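第七章　岗位没有消失，活儿去了哪里 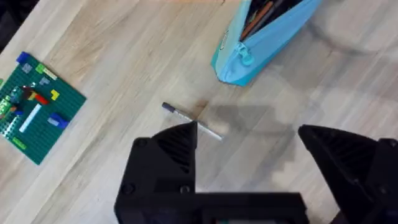

谈自动化的教材，开头多半要引一个数字：替代了多少岗位，节省了多少工时。本章不打算这样开头，理由是这类数字通常由卖设备的一方提供，而买设备的一方又有理由不去细查。我们要问的问题小得多：一台机械臂进了车间或者仓库之后，原来在那里上班的人，第二天早上做什么？要回答它，得先看机器手边放着什么。银色的记号笔斜躺在木桌上，夹爪的两根手指张开，旁边是拉链半开的浅蓝色笔袋和一块插着各色积木的绿色底板。记号笔单独放着，周围有空当，夹爪伸得进去；笔袋里的那几支笔就是另一回事了，装在袋里，外面还隔着一层软布。人手对这两种情况几乎不加区分，机器却要区分，而区分的代价由谁承担，宣传册上一般不写。

本章的主要案例是文具分装企业帕登（Paden）。该企业的分装车间原有53名工人，工作是把退回的文具套装拆开、清点、补齐，再重新装袋。四月，企业从集成商弗莱特尔（Fleltell）购入2台机械臂，合同中写明的目标是每班处理480套。验收当天达到了这个数，双方签字，内部简报也登了。简报没有登的是验收所用的套装事先由工人拆好，每件物品单独摆开，间距大致相等。

换句话说，480这个数字量的是两样东西：机械臂的抓取速度，以及工人的摆放速度。前者写进了合同，后者哪里也没有写。

投产之后，车间出现了一个过去没有的工种，排班表上叫“备料”。备料工负责拉开笔袋，把笔倒出来，分开，摆到机械臂够得着的位置。遇到夹偏、夹空或者夹起两件的情况，也由备料工按停、取下、重摆。从人事统计看，车间的装袋岗减少了，备料岗增加了，总人数变化不大。管理层把这称为“岗位升级”。工人的说法没有这样整齐：有人觉得比从前省力，有人抱怨从前可以自己掌握快慢，现在要跟着机器的节拍走，连喝水都得看它停不停。两种说法都应当记录，本章不替任何一方下结论。

值得注意的是技能的去向。过去一个熟练的装袋工，手伸进笔袋就能摸出缺了哪一支，这种本事在计件工资里体现得出来。备料岗按工时计酬，摸得准与摸不准拿一样的钱。技能还在工人手上，只是工资单不再承认它。讨论“去技能化”的文献常常假定技能随机器到来而丧失，帕登的情形提醒我们，丧失定价与丧失能力应当分开考察。

再看差错。该车间某月登记的停机共988次，其中大部分不足一分钟，由备料工当场处理，没有进入维修记录。弗莱特尔据此报告设备可用率良好，因为按照合同的定义，未报修即为正常。这个定义在法律上没有问题。可是，如果把当场处理的时间计入设备成本，采购时的那张回本测算表就需要重做。截至本书写作时，企业没有重做。

为了避免以一家企业概括全体，本章后半部分还将讨论另外两个案例。拉克鲁瓦（Lacroix）把备料工序外包，停机与重摆的工时随之从本厂账面上移走；普罗特蒙特（Protmont）则在采购之前让一线工人参加试机，并保留了他们否决验收条件的权利。后一种做法常被当作样板介绍，我们会看到它也有没讲清楚的地方，尤其是否决权究竟行使过没有。

阅读以下各节时，请留意三种文件之间的出入：供应商的测试报告、企业的排班表、工人自己记的交接本。三者描述的是同一台机器，写法往往相去甚远。一般读者容易把测试报告当作事实，把交接本当作牢骚。交接本字迹潦草，用语也不规范，但机器在哪个钟点停下、当时夹着什么东西，常常只有它写了。

第一节　验收条件是怎样写成的

验收条件在多数教科书里被当作技术文件处理，归入附录。本节把它当作一份劳动文件来读。先看帕登合同中“标准来料状态”一条。该条规定，待抓取物品应“单件、可见、无遮挡”，没有规定由谁使其如此。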